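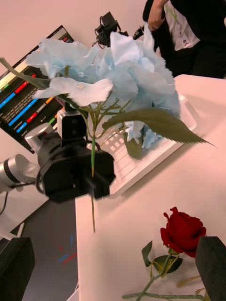 Flusen Single Stems: Hydrangea (light blue) and Rose (red)

Posted Mon 1 July

Flusen sells artificial flowers by the stem, unassembled in the sense that you supply the vase, the arrangement and any trimming. I bought the light blue hydrangea and the red rose in February and have had both in use since then, first on a desk and later on a hall shelf. I compared them with two stems I already owned, an Asik hydrangea and an Iwasaki rose, both of which have been reviewed on this site before.

My requirements were simple. The stems had to stand in a narrow-necked vase without tipping it, hold a bend, and survive dusting. Looking convincing at arm's length was desirable. Looking convincing at reading distance was a bonus.

Packing and first setup

The stems arrived in one long carton, item 223 and item 259 in the Flusen list, each in a paper sleeve. The heads are compressed in transit. The instructions give one line on this: open the petals by hand and leave overnight. I found that the hydrangea needed more work than the rose. Its petals are thin and come out of the sleeve flat on one side, and pulling them outward in one go leaves a visible crease. Working from the underside of the head, a few petals at a time, gave a better result. Allow fifteen minutes.

A hair dryer on low helps with the leaves. I would not use one on the petals. I tried it on the Asik stem two years ago and the edges curled inward and stayed that way.

There was a slight smell on opening, gone by the third day.

Hydrangea: head and petals

The color is a pale, slightly cool blue with a light green center. It is close to the catalog color, a little less saturated under warm bulbs. The petals are large for a hydrangea, ruffled and crinkled, and they overlap in several layers. A botanist would object to the scale. At desk distance the size works in its favor, as the head reads as full without needing a second stem beside it.

The lower petals hang below the main cluster on one side. I first took this for a packing fault and tried to push them up. They dropped again within a day, and I have left them. The droop makes the head look heavier and, to my eye, more like a cut flower than the Asik, which is a near-perfect dome.

Petal attachment is good. I pulled at several with moderate force and none came away. The Asik lost 4 petals in its first month.

Hydrangea: stem and leaves

Under the head, a set of thin green stalks branches out and carries the petals, joining into one long stem. It's the best part of the construction. The stalks can be spread or closed to change the width of the head, and they hold the position they are given. The main stem is straight and took a gentle curve without kinking. It will need wire cutters if you want it shorter, and I would file the cut end before putting it in a glass vase.

The leaves are mixed. The broad one is dark green with a serrated edge and comes to a clean point. It is the most realistic element on the stem. The narrow leaf is less successful – too long for its width, and it looks as if it belongs to another plant. I bent mine to the back of the vase. Removing it would leave a visible stub.

Stability

The hydrangea is top-heavy. In a narrow ceramic vase it stood without trouble as long as the stem was upright. With the stem curved, the vase went over when the desk was knocked. A layer of gravel in the base solved this. The rose stood in the same vase with no ballast.

Rose: color and surface

The red rose is sold as a display stem, to be used alone. The head is large, and the color is a deep crimson at the center with a slightly lighter, pinker red toward the outer edge. The surface is soft and velvety in appearance, with faint veins running down the petals. In the folds the red goes almost to maroon. The Iwasaki rose is one flat red throughout and looks printed beside it.

The outer petals have wavy, ruffled edges that roll back. My sample had a small notch in one of them, near the upper edge. It is hard to spot from across a room and I did not return the stem for it, but at this price I would prefer not to find one. If you are buying several, inspect each head before cutting anything, as Flusen does not take back trimmed stems.

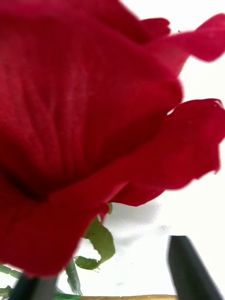
Rose: dust and cleaning

A velvety finish is a dust trap, and I expected problems. After several weeks on an open shelf the rose had a gray cast on the upper petals. A soft makeup brush removed most of it. Compressed air removed the rest, used in short bursts from a distance. Do not wipe with a damp cloth. I tested a damp corner on the underside of one petal and it dried with a faint tide mark.

The hydrangea is easier to clean at the surface and harder inside. Dust settles between the layers, and a brush does not reach the center. Holding the stem upside down and tapping it over a sink gets out more than I expected.

Fading

The hydrangea spent part of the test on a sill with afternoon sun. I kept one side turned to the glass throughout. I can see no difference between the two sides so far. The rose was kept out of direct sun, so I have no result for it. Reds tend to go first, and my Iwasaki stem turned brownish in its second summer.

Vase and accessories

Flusen suggests its own weighted tube vase. I used a Stindesent bottle vase instead and found the neck a good fit for one stem, tight for two. The carton also included a card for a loyalty scheme with 2,000 points on it. I have not worked out what these are worth.

Compared with the Asik and Iwasaki stems

Asik hydrangea: rounder head, stiffer stalks, better narrow leaves, weaker petal attachment. Cheaper.

Iwasaki rose: flat color, firmer petals, easier to wipe down. The stem is thinner and sags after a few weeks in a wide vase.

Flusen hydrangea: adjustable head, good broad leaf, poor narrow leaf, needs ballast when bent.

Flusen rose: best color of the group, small petal flaw on my sample, brush cleaning only.

Ratings

Hydrangea, light blue: four out of five. One point off for the narrow leaf.

Rose, red: four out of five. I would buy it again for a shelf or a side table, and would choose the Iwasaki for a kitchen, where anything on display has to be wiped. I have ordered a second hydrangea to see whether the drooping petals are a feature of the design or of the one I received, and will add a note under this review when it arrives.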